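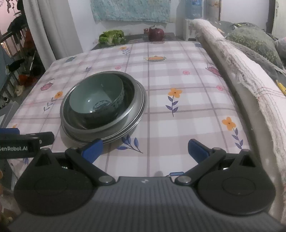
My project this term was about how robots learn to handle ordinary kitchen things, so when our tutor Rochelle Lowther said there were places going on a visit to the Votard open day in June, I put my name down before she'd finished the sentence. I'd read plenty about robot arms in car factories, but hardly anything about the sort of work where a person holds the gripper and does the job by hand, so that the movements can be used for teaching later. One of the set-ups I spent the longest with was a plaid tablecloth with orange flowers all over it, a green bowl sitting in a shiny steel basin, and the gripper coming in with its blue fingertips wide open. I liked it straight away. It looked like my gran's kitchen, and bowls were exactly what I wanted to ask about!

The day was split into talks in the morning and hands-on time after lunch. I'll skip most of the morning (sorry, Votard) apart from one talk by Nour Nseir, who looks after a project called Pekum. Her team asks people to do small household jobs with hand-held grippers: stacking, unstacking, moving food from one side of a table to the other. Each go is saved as one try, and she told us they had 2236 tries saved for bowls and dishes. I wrote that number down twice because I thought I'd heard it wrong.

What stuck with me was her point about shiny things. A steel bowl throws back light from everywhere, and to a camera the rim can seem to be in three places at once. Patterned cloth is awkward too, with edges all over it that have nothing to do with the thing you're trying to pick up. I had planned to do all my own tests on a plain white desk, so that was me told.

After lunch we got to have a go. I was in a group of 6, and we had 30 minutes at the practice table, shared between us. The gripper was heavier than I'd guessed -- my wrist was complaining by my third turn -- and the hard part is that you can't feel anything through the fingertips. With your own hand you know at once when a bowl starts to slide. With the gripper you have to watch for it. My first try at lifting a bowl by the rim ended with a clang that made the whole room turn round. My second was better, and on my third I got it up, over and down again without a sound, and I was far too pleased with myself.

Nour watched a few of us and gave the same advice each time: slow down before you touch, and come in square to the rim. I'd been coming in from the side because it felt natural. She also said to keep the clumsy tries, and I asked her about that afterwards. Her answer was that a robot needs to see how people put things right when they go a bit wrong, and a set made only of perfect lifts doesn't show that.

I did ask how many tries I'd need for a school project. She said 300 would be a decent start for one object in one place. I have since managed 84 with a home-made gripper (two rulers, a hinge and a lot of tape), all of them with one mixing bowl, on the kitchen table, with the cloth left on. My results are in the next part, along with a drawing of the hinge, which broke and had to be made again with a bigger screw.

If I went again I'd take a notebook with a hard cover, as I was writing on my knee all day and half of it is unreadable. I'd also ask about lids. I meant to, and then the coach was outside.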